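Review of the Tokik Two-Arm Kit for Small Food Handling
Student project report, Oct 29, 2020
Supervisor: Angus Mackay

3. Product under review

Our group was asked to study one product which is already for sale and to say if a small shop could use it. We chose the Tokik kit. It is sold by Flonlow together with a software package named Isell. The user gets grippers, wrist cameras, cables and a license for 11 months. Training costs extra, and we think this should be written more clearly in the offer.

The task was to handle light goods on a table: fruit, a paper cup, a basket, a plate. Such things are easy for a person. For a gripper they are difficult, as a paper cup bends under a small force.

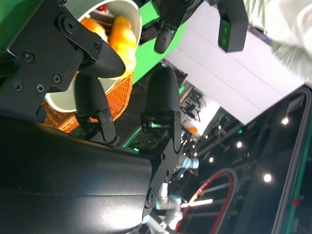
Fig. 2. Wrist camera view with the paper cup, two orange fruits and the woven basket.

The finger shape is in our opinion the best part of the kit. The rounded finger gives more contact, and the pointed one can go near a rim. The force is set in Isell with a slider from 0 to 40. We used 13 for paper and never had a reason to go higher. The slider has no unit, and the manual does not explain it. We wrote to Flonlow in May and received a polite answer, but still without the unit.

3.1 Camera view

The wrist camera keeps the finger tips in view together with the goods. A weak point is the background. In an exhibition hall there are many other objects behind the table, and a green cloth helps only for the part which it covers.

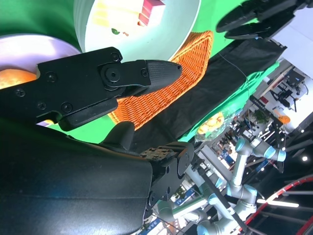
Page 11

3.2 Comparison with Imrie

The Imrie kit was the second candidate. It has one arm only, so the basket must be fixed to the table. Its manual is much better and the menus have fewer levels. For a beginner we would recommend Imrie, and for a shop which packs mixed goods we would recommend Tokik, if the seller adds the training to the price.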